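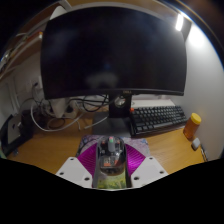

The mouse on its pad, under the Dell monitor.

The desk came with the apartment. Its owner, a freelance translator who moved to the Nernodberg district in February, says she would not have picked it out of a store, and that she has stopped looking for a replacement.

"I had a list of desks saved," she says. "Then I worked at this one for a week and deleted the list. It's deep enough. That was my only real requirement."

She translates equipment manuals and, in slower months, subtitles. Her biggest client is Gravness, which sends her service documents for commercial ovens. The work means having two texts open next to each other for most of the day. On her old laptop she did this by switching windows, and she blames that habit for years of missed lines.

The curved monitor was bought used. She paid for it with the fee from one rush job and carried it up the stairs with her brother.

"Source on the left, my version on the right," she says. "I never resize anything. People ask if the curve bothers me when I'm reading tables. It did for two days."

The mouse has a see-through shell, and visitors tend to pick it up. She says she chose it for the weight and would have taken it in plain black.

"It's light. I had a heavy one before and my wrist hurt by the afternoon. You can see the insides of this one, which my nephew likes. I don't think about it."

The pad under it is another matter. It has a landscape printed on it, with a pale purple sky, green trees and a meadow in flower, and she spent longer choosing it than she did the monitor. She found it at Tirketar, a stationery shop near her old address, and went back twice before buying it.

"The rest of the desk is black things on brown wood," she says. "I wanted one object with some color that I'd see all day."

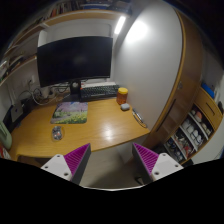 The desk with the screen off.

There is some other color. An orange jar with a yellow lid stands by the keyboard, and she says it will stay there until she finds a better place for it. She has been saying so since spring. The flat white box behind the keyboard is in the same position.

"Things that go behind the keyboard don't come back," she says. "I know that about myself. I try to keep it to one box."

Her rule is that the front half of the desk belongs to the job in progress. When she has printed pages to mark up, they go there, and the mouse pad gets pushed back to make room. Pens are supposed to live at the right-hand end. Most of them end up in the kitchen.

The keyboard is mechanical, and it was the one purchase she worried about, as the walls in the building are thin. She asked her neighbor whether the noise carried. The neighbor had thought it was rain.

She is less relaxed about the cables. Black and white ones hang behind the screen and run to a power strip on the desktop, and it is the first thing she mentions when asked what she would change.

"I bought a cable tray," she says. "A Panicker one, to go under the desk. It needs 8 screws and I didn't want to drill into furniture that isn't mine. So I've got the tray in the closet and the cables where they were."

She has since asked the landlord, who said yes to the drilling. That was 40 days ago. She has a deadline for Gravness at the end of the month and says the tray will have to wait until after it.

Her working day starts at seven and stops at three, with lunch away from the desk. She turns the monitor off at the button when she finishes — she doesn't trust sleep mode — and leaves the room.

"I don't do anything fun at it," she says. "I don't watch movies there, I don't shop there. If the screen's on, I'm working."

Asked whether she would take the desk with her if she moved, she says it belongs to the landlord, and that she would make him an offer.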